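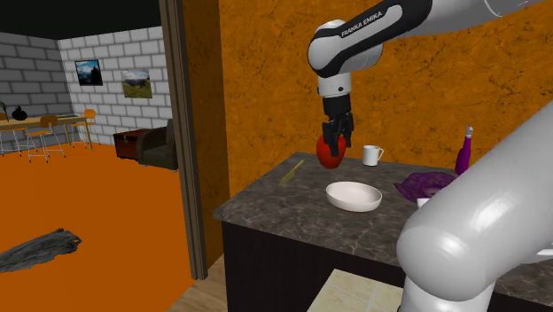 Scénario « Pavalgate » dans Storkum : l'objet rouge est tenu entre les doigts de la pince, au-dessus du plan de travail.

Diagnostiquer une perte de prise en simulation

La présente procédure s'applique aux épisodes interrompus par l'alerte « perte de prise ». Elle a été rédigée par Rowena Macapagal à la suite de la campagne d'août, au cours de laquelle 32 épisodes ont été rejetés pour ce motif. Elle suppose un accès en écriture au projet et aux journaux Akbridge.

1. Suspendre la file d'exécution. Un épisode fautif ne doit pas être relancé avant la sauvegarde de son journal, la relance écrasant les données de contact.

2. Ouvrir le journal et relever le pas de temps de l'alerte. Chaque épisode compte 3 000 pas. Une alerte survenue pendant la fermeture des doigts relève du modèle de contact ; une alerte survenue pendant le transport renvoie le plus souvent au profil d'accélération.

3. Rejouer l'épisode à partir du pas 34, une fois les objets stabilisés sur le plan de travail. Afficher les forces de contact des deux doigts. Un écart persistant entre les deux courbes indique une saisie décentrée.

4. Vérifier le coefficient de frottement et la masse de l'objet saisi. Les valeurs importées de la bibliothèque Panganiban doivent être converties avant usage.

5. Corriger un seul paramètre à la fois, consigner la modification, puis rejouer l'épisode avec la même graine aléatoire. 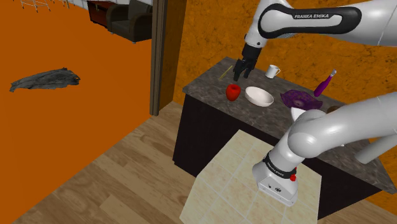

Faut-il supprimer les épisodes en échec du jeu de données ?
Les épisodes concernés sont conservés dans un répertoire distinct, avec leur journal et le code d'alerte. Seuls les fichiers incomplets peuvent être supprimés, après accord du responsable de la campagne.

6. Rouvrir la file d'exécution et joindre le journal corrigé à la fiche d'incident.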